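Lo que sale de un armario

Galería de una tarde de octubre en la casa de Bosside

Todo empezó porque la puerta del armario del pasillo dejó de cerrar. Llevaba años avisando, con un crujido primero y con una rendija después, y en octubre se plantó. Como la alternativa era llamar a un carpintero, y el carpintero de Bosside cobra por mirar, decidimos vaciarlo.

Vaciar un armario es una actividad que se anuncia para después de comer y se termina de noche. El método fue el de siempre: llevarlo todo a la mesa grande que está junto a la ventana, por tandas, y no devolver nada a su sitio sin haberlo discutido. La parte de la discusión la cumplimos a rajatabla. Hilde De Smet traía una libreta con tres columnas (se queda, se regala, ya veremos) y antes de la merienda la tercera ocupaba ya página y media.

Aquí cuelgo un par de fotos y los comentarios que fueron surgiendo, algo pulidos. Los nombres de los presentes se ponen con su permiso, salvo el de Gijs Postma, que dijo que le daba igual y luego preguntó dos veces cuándo se publicaba.

La mesa

Es beige, grande y tiene una costura fina que la cruza por la parte de arriba. La superficie está algo gastada y con alguna mancha tenue, lo normal en un mueble al que se le ha pedido de todo. Hemos comido en ella, hemos cortado cortinas y una vez desmontamos una bicicleta, episodio del que Kobe Claeys prefiere no hablar porque la bicicleta era suya y hoy sigue teniendo cinco piezas en un bote.

La tanda que más conversación dio fue también la más corta: la raqueta, los libros, el paquete morado y la estantería. Juntos sobre la mesa parecían el premio de consolación de una tómbola de pueblo. Gijs propuso venderlo en lote por 100 y no encontró comprador entre los asistentes, así que lo bajó a una ronda de cafés. Tampoco.
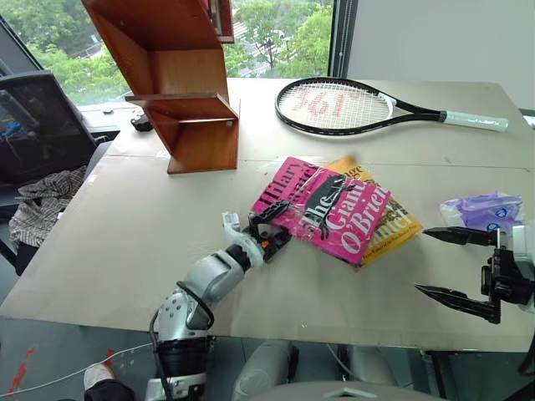 La raqueta

Negra, con un tramo blanco y la empuñadura también blanca. En el cordaje quedan unas letras rojas desvaídas; parece que pone 361°, y Gijs sostuvo que eso es un grado más de lo necesario. El chiste le gustó tanto que lo repitió cuando llegó Hakim Subramaniam con el pan, y otra vez cuando Hakim volvió de dejar el pan en la cocina.

En esta casa no juega al tenis nadie. Jugó Dirk Van Acker durante un verano, en las pistas de Hemholm, con una entrega que todavía se recuerda en el vestuario. Se apuntó a clases, se compró muñequeras, aprendió a decir «revés» con naturalidad y en septiembre se pasó a la cerámica. La raqueta se quedó. Dirk defiende que un día volverá y que entonces le hará falta. Las muñequeras, en cambio, las regaló sin pestañear, lo cual debilita bastante su argumento.

Columna: ya veremos.

La estantería

De madera, entre marrón rojizo y naranja según a quién se le pregunte, muy brillante, con los laterales en ángulo y los compartimentos abiertos. Es de esas piezas que en la tienda resultan alegres y en casa no combinan con nada, ni siquiera con otras cosas naranjas.

Vino de un mercadillo de Trevaskis, donde Hilde la compró para poner las especias. Luego midió la pared de la cocina. El orden de los factores, en este caso, sí alteró el producto, y la estantería ha vivido desde entonces en el pasillo, en el baño y, durante un invierno entero, debajo de una cama. Kobe quiere ponerla en su cuarto con macetas. Hilde acepta con una condición: que antes existan las macetas.

Columna: se regala, aunque sin salir del edificio.

El paquete morado

Sobre el paquete morado hubo menos debate del que merecía. Es de plástico, es morado y no figuraba en la memoria de ninguno de los presentes. Preguntamos uno por uno, con la solemnidad de las novelas en que se reúne a los sospechosos en la biblioteca, y todos negaron con mucha dignidad. Hakim sugirió abrirlo. Dirk dijo que lo cerrado se conserva mejor, que es exactamente la filosofía que nos ha traído hasta aquí.

Ha cambiado de sitio más que ningún otro objeto de la tarde. Estuvo en la mesa, estuvo en el alféizar, volvió a la mesa, y alguien lo metió un rato en la caja de los cables, donde al menos tenía compañía. Siempre que hacía falta hueco, el primero en moverse era él.

Columna: ninguna. Hilde se negó a escribir «paquete morado» en la libreta, decía que le bajaba el nivel.

El libro rosa

Y llegamos a lo importante, que es Hilary Mantel. El ejemplar de «The Giant, O'Brien» es de un rosa que se ve desde la calle, con el título en letras blancas enormes y una figura negra ilustrada que se estira por la portada entre las palabras. Lo compré en Drorkska, en una librería de viejo donde los libros en inglés estaban al fondo, detrás de los manuales de jardinería, y tuve que pedir que apartaran una escalera para llegar.

Para quien no la conozca: la novela cuenta la llegada a Londres de un gigante irlandés que se exhibe por dinero, y la atención poco tranquilizadora que le dedica un anatomista, John Hunter, a quien el gigante le interesa sobre todo como futuro. El gigante cuenta historias y Hunter colecciona huesos. Es un libro corto, muy triste y con bastante más risa de la que uno espera en esas condiciones.
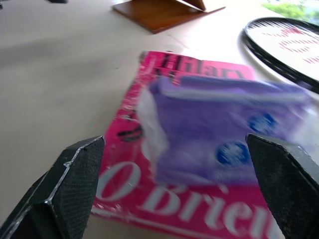
Lo leí en dos noches y luego cometí el error de recomendarlo en la comida. Desde entonces lo han empezado todos. Hakim llegó a la mitad y se lo dejó en un tren, de donde volvió gracias a un revisor con mejor carácter que el mío. Dirk lo leyó entero y opinó que le faltaba un mapa. Kobe asegura que lo terminó, pero cuando se le pregunta por el final contesta que «fuerte», y de ahí no hay quien lo saque.

Gijs no lo ha leído y es quien más habla de él. Tiene una teoría sobre el gigante y la memoria oral que dura casi 300 palabras por escrito (me la mandó) y bastante más de viva voz. No es mala teoría. Le he dicho que la compruebe con el libro delante y me ha contestado que no quiere que le influya.

Columna: se queda. Fue la única votación unánime, y eso que no estaba previsto votar.

Estado de la cuestión

A última hora la mesa seguía llena y el armario, por primera vez desde el año 2000, estaba vacío. Así averiguamos que la puerta no cerraba por culpa de una bisagra suelta. Dirk la apretó con una moneda. Cierra perfectamente, con todo dentro o sin nada.

Quedan por revisar las dos baldas de arriba, adonde no llega nadie sin silla, y la caja de los cables, que no se toca. Quien quiera la raqueta puede escribirme antes de que Dirk se arrepienta del «ya veremos». El libro rosa se presta por orden de lista: ahora lo tiene Hilde, después va una vecina de Hemholm, y a Gijs lo he apuntado yo sin consultarle.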